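Leave the dishes in the rack
Sun 18 June

Quick one this week, I have a train. My position is that washing up by hand is fine, drying by hand is a waste of an evening, and the people who insist on a bare counter at all times have made home life worse for everybody else.

Started with an argument at Idalina Rebelo's place in March. Big lunch, too much rice, everyone slow and happy. Then her brother-in-law gets up and starts drying. Every plate. Every fork. With a towel that had been on the oven door since who knows when. And of course once one person is drying, everyone has to stand up and look useful. End of lunch. We could have had another hour at the table.

I grew up with a rack. Plates went in wet at night and came out dry in the morning and that was the whole system. 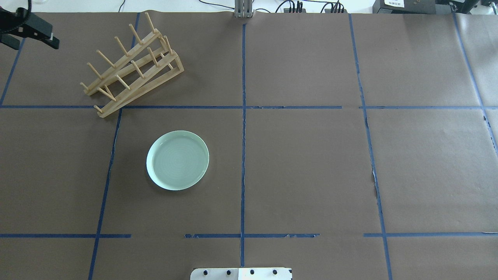

My mother owned two towels for the kitchen and they were for hands. When I moved to Vernwood I shared with Sérgio Sequeira, who dried everything and put it away at once, and who also, I noticed, cooked a lot less than I did. I think these are connected. If dinner ends with a 20 minute shift you start eating toast.

People say it's clutter. Fine, it's clutter. A kitchen is a room where stuff gets used. I blame the photos of houses for sale, mostly. Not a sponge in sight, one lemon in a bowl. We all looked at so many of those that we started thinking our own kitchens should be ready for a buyer at any moment. Guangming Dong rents out apartments and he told me viewers ask him where the rack would be hidden. Hidden! It's a rack. It goes by the sink.

And then the dishwasher crowd. I've nothing against the machine. Big family, sure, get one. But two adults with four plates, running it half full or else waiting three days for it to fill up while the good pan sits in there dirty? I had one in the Lavano apartment and mostly used it to store baking trays. Washed by hand above it, every night, radio on. Best ten minutes of the day some days. You get to be on your own and nobody can ask you for anything since your hands are wet. 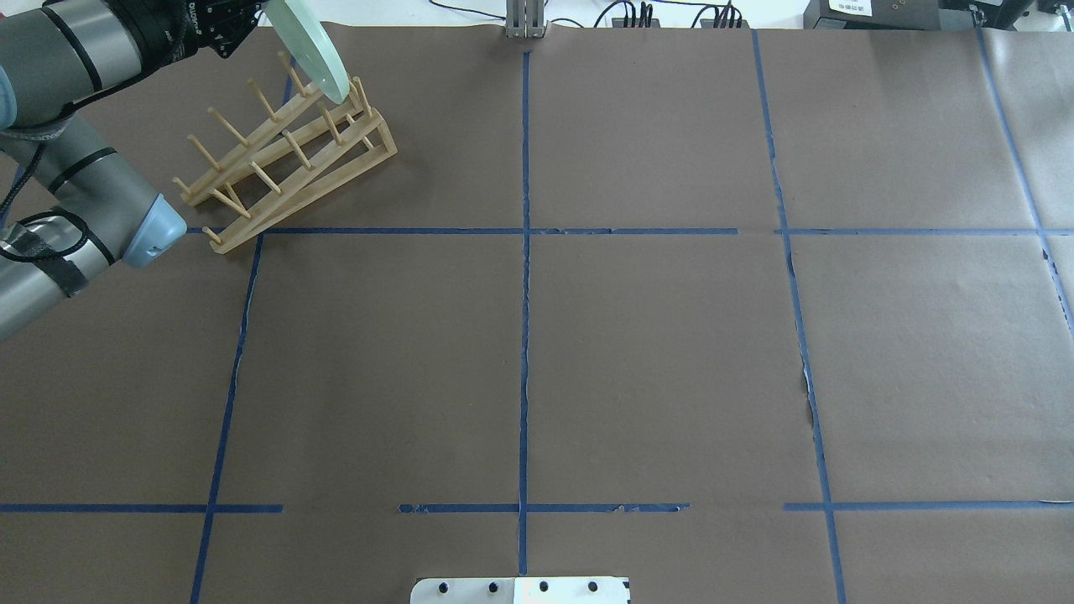 Is a dish towel dirtier than just leaving things to air dry?

It depends on the towel. A clean one straight from the drawer is fine, but one that stays damp on a hook all week and gets used for hands too will put back some of what you just washed off, so letting the plates stand is the safer habit.

OK where was I. Guests. There's a politness thing where the guest offers to dry and the host says no no and the guest does it anyway. I'd like us to drop it. Bring dessert. Sit down. Andor Bíró, who is 42 and has hosted more dinners than anyone I know, just turns off the kitchen light when the last plate is washed. Works every time.

Yes there are exceptions. Cast iron, dry it right away. Good knives too. Anything you need in the next five minutes. I'm not a fanatic.
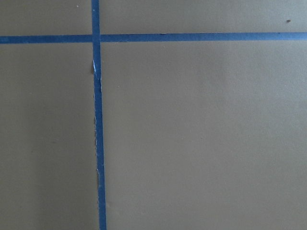

Blue tape on a tan surface.

Albertina Aguiar read a draft of this and says I'm lazy and dressing it up. Maybe so. She also irons pillowcases. My answer to her is that evenings are short, and a wet plate will get itself dry wether you stand there or not. If somebody comes by in the morning and sees last night's dishes, they've learned that you ate dinner.

Got to run. Letters on the cheese column next week, I haven't forgoten.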